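Home Kitchen Workshop Garage Cleaning Ask Us

Brighter Big Rooms: Lighting Tips for Workshops and Garages

Jan 18, 2021

January is when I fall in love with good light all over again! It's dark by the time most of us get out to the workshop, and if you've been squinting at pencil lines all winter, you'd be amazed what an afternoon of cleaning and rearranging can do (before you spend a dime on new fixtures).

Start by washing what you've got. Switch the lights off at the breaker, let the tubes cool, and wipe them with a barely damp microfiber cloth. Then do the covers in warm water with a drop of dish soap. Dry them completely before they go back up. I did 28 covers at the Grellora shared shop over the holidays and the rinse water looked like strong coffee.

Next, look at your ceiling. White paint up there is the best bargain in the whole building, and yes, that includes ribbed metal and the beams! Brush the dust out of the grooves first with a long-handled soft brush, working from the far end back toward the door so you aren't walking through what you've just knocked down. Wear goggles. Please wear goggles. 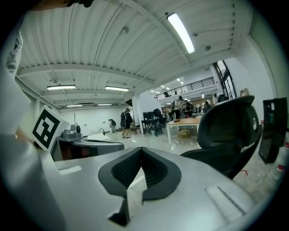
Marisol wrote in to ask whether a white ceiling and a pale, shiny floor together would be too much glare. Good question, and it can happen over a workbench. Try turning the bench sideways to the tube so the reflection slides off to one side, or hang the light a little forward of where you stand. A dull gray mat under your feet helps too, and your knees will thank you.

Now for placement. Long tubes do the general lighting beautifully, but they leave you working in your own shadow if they're behind you. I keep 4 clamp lamps on a shelf by the saw and move them wherever the job is. With a mezzanine or a loft, check underneath it as well, as that's where the gloomy corners are, and it's usually where the screws end up getting stored!

Any cable hanging down from the ceiling should be looked at while you have the ladder out. Clip up the slack if it's a low-voltage line you know, and call an electrician if you can't tell what it feeds.

Last thing: write the tube size on a piece of masking tape and stick it inside the cupboard door. I've bought the wrong length twice.

Comments

sawdust_nell: Did my covers last night, what a difference. Does vinegar work on the yellow ones?

Pete R.: Yellow plastic won't come back, I tried for seven years. Just replace them.

tallgarage: Painted my ceiling flat white, not gloss, and I'd do it again tomorrow!

Contact | © 2021 Tuteo Home & Shop | Back to top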